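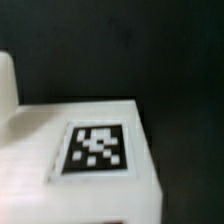

Print this page | E-mail this page

Stovolness Perception and Planning Group
Minutes of the weekly meeting, Monday, January 6, 2025

Present: Pramila Prajapati (chair), Woo-jin Song, Renu Joshi, Kamlesh Dhillon (minutes)
Excused: Jyoti Singhal

1. Minutes of the last meeting
Accepted with one correction. The timeout in the Dixit planner is 30 seconds.

2. Marker detection from the wrist camera
Woo-jin reported on the December logs. In 155 approach runs the pose of the marker was lost 3 times, always in the last part of the approach, when the marker is near and the picture is soft. He thinks the corner refinement is the problem and the threshold is fine. Renu asked if the strong light on pale plastic can also disturb the detection. Woo-jin did not test this separately. It was agreed to try fixed exposure first and to change the refinement after, so that the two effects are not mixed.
Action: Woo-jin.

3. Pose filter
Renu has merged the new filter into the Dinico branch. It keeps the last good pose when a detection is missing. Pramila is worried that the arm will continue on an old pose for too long. After some discussion the limit was set to 2 missed detections, then the motion stops and the planner is called again. The limit must be a parameter and must be written in the log.
Action: Renu.

4. Replay tool
Kamlesh showed the replay of the wrist view with the joint states next to it. The time stamps still do not agree when the log comes from Cevberg. The reason is not known. Jyoti will be asked to look at the clock settings when she is back.

5. Any other business
Old branches will be deleted on Friday. Please save what you need.

Comments (3)

Jyoti Singhal: I read item 4. Please send me one short log and the config file, I can start with this.

Kamlesh Dhillon: Sent, thank you.

Woo-jin Song: For item 2, the fixed exposure is now in my branch. Please do not delete it on Friday.

This site uses cookies to remember your login. Accept | Settings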